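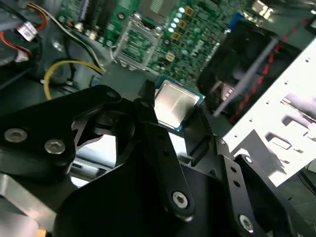

Chapter 11
Processors and Sockets

In this chapter you will learn how to:
Identify the parts of a processor package
Match a processor to its socket
Install and remove a processor without damage

The shop on Clurnmont Street closes its front counter at five, but the back bench stays busy into the evening. One June, Ingrid Calloway took in an office computer that would not start. The owner had bought a faster processor, put it in at home, and pressed down when it did not drop into place. Several contacts in the socket were bent. The processor was fine. The motherboard had to be replaced, and the repair cost more than the upgrade.

Most processor damage happens this way, during the few seconds when the part is going into the board. This chapter covers those few seconds and what you need to know before them.

The Processor Package

The part you hold in your hand is called the package. The silicon chip itself is hidden inside. On most desktop processors the top of the package is a metal lid, the heat spreader, which carries heat from the chip to the cooler. Under the lid is the substrate, a thin board that shows as a narrow border around the metal. Hold the package by its edges — never by the underside, where the electrical contacts are.

The Socket

The socket connects the package to the motherboard. In a land grid array (LGA) socket, the springy contacts are in the socket and the processor has flat pads. In a pin grid array (PGA) socket, the pins are on the processor and the socket has holes. An LGA socket has a metal frame that holds the package down once it is closed.

A processor fits only the socket it was made for, and it fits in only one direction. Look for the small triangle on one corner and the notches along the edges. Lower the package straight down and let it rest under its own weight. If it rocks or sits high on one side, lift it out and check the alignment again.

Before You Begin

Shut down the computer, unplug the power cord, and put on a grounded wrist strap. Read Section 11.2 before opening the socket lever.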